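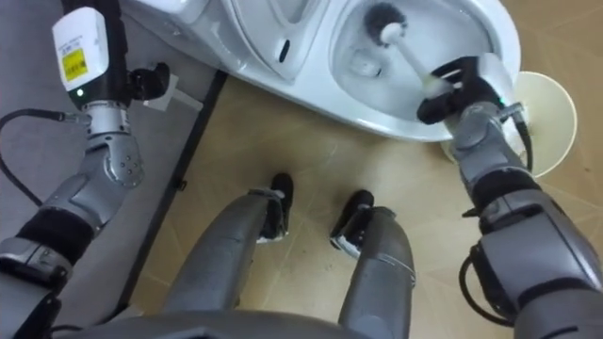

Drokley long-handled toilet brush with holder

I've been selling bathroom bits for a while now, and I never thought I'd have this much to say about a toilet brush. But people keep writing in about this one, so let me tell you why I keep it in the shop!

The handle is white and long enough that you can get well down into the bowl without folding yourself in half (my back says thank you). The bristles are dark and on the stiff side. They soften up a little after the first few weeks, and I like them better that way. 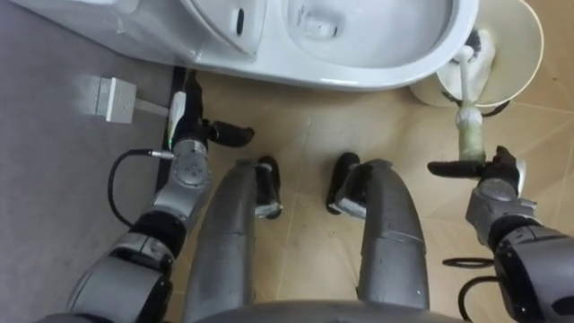
White handle, dark bristles, and the round cream-white holder.

The holder is a plain open cylinder with a wide mouth, so you don't have to aim - you just drop the brush in. No lid, no hinge, nothing to snap off. Rinse it out when you do the floor and tip the water down the toilet. Samina Niazi wrote to ask if it would stand next to a bowl with a wide base, and yes, hers fits fine with room for a mop to get past.

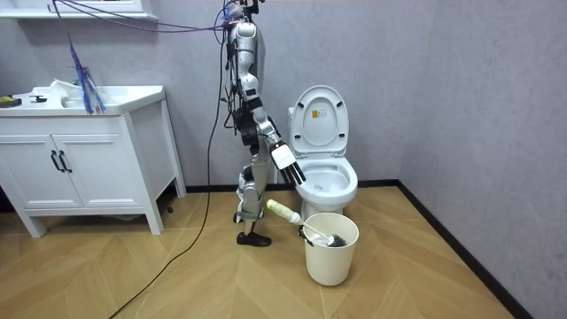
Lid and seat up, white bucket on the floor in front.

I do a quick scrub under the rim first, then the bowl, then flush with the brush still in there to rinse it. A bucket of warm water nearby saves trips to the sink.

Item number 435. Brush and holder come together, and spare heads are sold in packs of 5. We ran out in August and I ordered 124 more sets, so there are plenty on the shelf right now. If yours shows up with a chip in the rim, write to Modupe Nwosu at the shop and she'll send a new holder.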